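I finished Palelitz over the weekend, and then I started it again, so you can probably guess where this is going.

Some background first. Palelitz is a first-person shooter from Coman, a small studio that made one game before this, a slow puzzle thing called Rerus that I bought on sale and never got far in. I had no reason to think they could make a shooter. The trailer back in January didn't help. It was two minutes of gray hallways and a voice talking about duty, and I forgot about it until it was out and a few people on a forum I read started posting about the shotgun.

The shotgun is as good as they said. It holds 4 shells, it reloads one shell at a time, and you can stop the reload at any point by firing. A lot of games let you do that, but most of them have a small delay where nothing happens and you get hit. Palelitz has no delay that I can feel. After an hour I was loading one shell, firing, loading one more, firing, and backing around a corner the whole time. 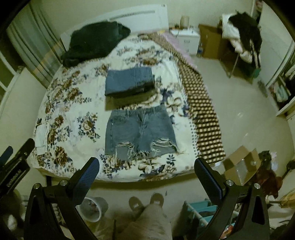
Folded jeans and denim shorts on the bed, Saturday chores.

The levels are bigger than I expected. The first two are straight lines and I think they're the weakest part of the game. The third is where it opens up. You get dropped at the edge of a harbor town with three ways in, and the game doesn't mark any of them. I went through the fish market, died, went through the fish market again, died again, and then noticed a ladder behind the customs house. From the roof I could see the whole fight laid out and it was a lot easier.

Enemies are mostly soldiers, which sounds dull on paper. What makes them work is that they hear things. If you knock over a crate, they come to the crate. If you fire from a window, they move to where they can see that window, and if you've already left, they'll stand there shooting at it for a while. You can get a lot done with one thrown bottle.

I have complaints. The checkpoints are too far apart in the second half, especially in the rail yard, where I replayed the same stretch five times and had to listen to the same radio conversation each time. You can't skip it. The story is hard to follow and I stopped trying. There is a sniper rifle that I used once. The final boss is a man in a room, and he has too much health.

It also crashed on me twice, both times when I opened the map while on a ladder. After the second crash I quit opening the map on ladders.
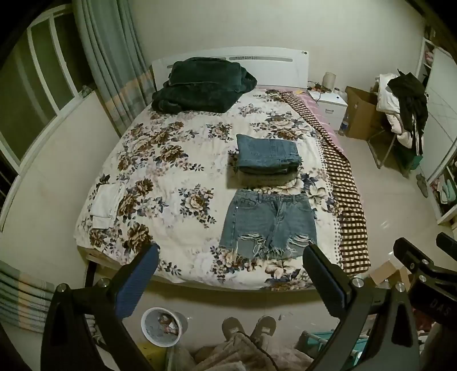

Fitthorpe, Mar 22, 2025

I've now played through most of it again on the hard setting, and I want to add a few things while they're fresh.

Hard doesn't give the soldiers more health. It gives you less ammo and makes them quicker to react to noise. I like that much more than the usual way of doing it. The harbor town on hard took me a whole evening and I used the pistol for most of it, which I had ignored the first time. It turns out fine at short range if you crouch first.

There is also a score attack mode that opens when you beat the game. You pick a level, you get a timer, and you earn points for chaining kills without being seen. My best on the harbor is 3,000, and the top of the board is so far past that I don't understand what those people are doing. I watched one replay and the player never touched the ground floor.

The patch that came out since I started writing this adds one checkpoint in the rail yard, right after the radio conversation. I would have liked two. I haven't tested the ladder crash again.

My total time is roughly 5 evenings for the first run and a bit less for the second. If you like shooters where you have to stop and look at a place before you walk into it, I'd buy it. If you mostly play for the story, I'd wait for a sale, or try Rerus, which I'm told has a good one. I reinstalled it last night and got past the clock room, so I may write about that next.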